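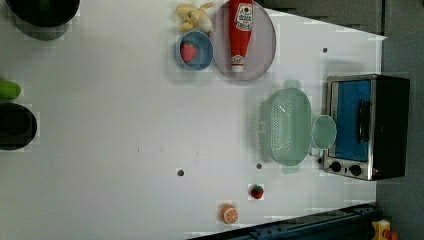

Wanted: people who look up when it starts to rain

Do you know which side of your street dries first after a shower? Do you check the thermometer before you've had coffee? Then we'd love to have you on the Ovitz Neighborhood Weather Count, which starts up again in May and needs 37 new observers.

The idea is simple. Official weather stations tend to sit out in the open, well away from houses. Most of us live in between, on hills, behind warehouses, next to creeks, and the temperature on a back porch in Larnau can be a long way from the one in the evening forecast. We want to know how far, and on which days, and we need people in ordinary backyards to help us find out.

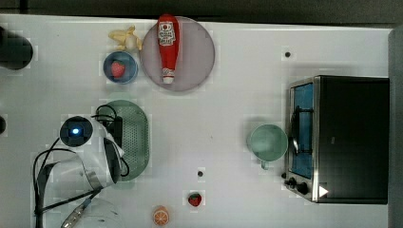

By Saskia Ruddock, observer coordinator

Last season our observers sent in 738 readings, and I read every one of them! Some came with notes in the margin about frost on one half of a lawn, or a fog bank that stopped dead at the railroad tracks. Those notes are my favorite part of the job, so please keep writing them.

What you'd be doing

You take two readings a day, one at 7 a.m. and one at 7 p.m., and enter them on our web form or on a paper card. Each reading is the air temperature, the rain in your gauge and a word or two about the sky. It takes a few minutes - a little longer if you get caught up in cloud types, as I do.

The season runs for six weeks. You can miss a day here and there. Just leave the space blank and please don't guess, even if you're sure you know.

What we lend you

A Grinex thermometer, a small shade box to hang it in, and a rain gauge with a stake. You'll hang the box at chest height on the north side of a post or fence, out of direct sun and away from dryer vents and air conditioners. If you only have a balcony, write to me anyway and we'll work out whether it suits.

Who can join

Anyone 16 or over who lives in Ovitz, Larnau or the Ayele side of the river. Households can share a spot and trade off mornings. We're short of people on the Ayele side, especially up on the ridge, where we had no readings at all last year and where I suspect the nights are much colder than the map says.

You don't need any background in weather. There is one training evening, on a Monday at 6:30, with time to set up your gauge and ask questions. This is an unpaid role, but the equipment is free to borrow and every observer gets a chart of their own readings at the end.

How to sign up

Pick up a form at the front desk of the Ovitz library, or ask them to mail you one. Tell us your street, what kind of outdoor space you have and whether mornings or evenings are harder for you. I'll call you back myself to talk through where the thermometer could go.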